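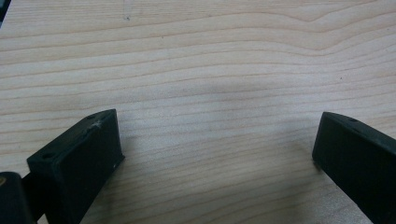 The Table from Oltudport

Ayten Karakaya bought the table from a man in Oltudport who wanted it gone by the weekend. He asked for 300 and she gave him 300, and his son helped her slide it into the van. She drove home with the back doors tied shut with rope.

Her sister called while she was still on the road.

"Did you get it?"

"I got it."

"Is it the same one?"

"I don't know yet," Ayten said. "It's upside down."

Their mother had sold the first table the year the cannery in Plondlow closed. Ayten was eleven. Two men came in the afternoon and took off the legs, and that night the family ate on the floor with a bedsheet under the plates. Her father made a joke of it. Her mother ate standing at the stove and went to bed early. The next week they had a card table with a green top, and they had that one until both girls moved out.

What Ayten remembered best was the underside. She used to lie beneath it during dinners when the Rastogi family came over from next door, and the grown-ups forgot she was there. She had heard about Mr. Rastogi's operation that way, and about the baby her aunt lost. One night in October she had taken a nail and scratched an A into the wood near the left leg. Then her sister wanted a letter too, and they had argued over how big it could be.

She got the table into the garage by herself, one end at a time, on an old blanket. It took her most of an hour. She left it on its back with the legs in the air and went in to wash her hands and find the flashlight.

The flashlight was dead. She took the batteries out of the smoke alarm remote, which were the wrong size, and then she took the ones out of the radio.

There was no A by the left leg. She checked all four corners in case she had the sides wrong. Someone had written a number in pencil, 102, and there was a dried drip of glue and a paper label that said Drostamo. She rubbed the label with her thumb and it came off in pieces.

She sat down on the paint cans and called her sister back.

"It's not ours."

"Are you sure?"

"There's no letters."

"They could have sanded it."

"Who sands the bottom of a table?"

Her sister didn't say anything for a while. A television was going on her end, and then it was turned down.

"Do you like it, though?" her sister asked.

Ayten looked at the legs. They were straight and plain, and one had a dent near the foot, maybe from a vacuum cleaner.

"It's all right," she said. "It's longer than ours was."

"So we'd all fit."

"If the boys sit on the bench."

"I'll bring the bench," her sister said. "I can come Saturday. Do you want me to bring rice or the eggplant?"

"Both."

After they hung up she went to the kitchen drawer and looked through it until she found a nail. It was short and a little bent. She went back to the garage, got down on her knees on the blanket, and made the first line of the A.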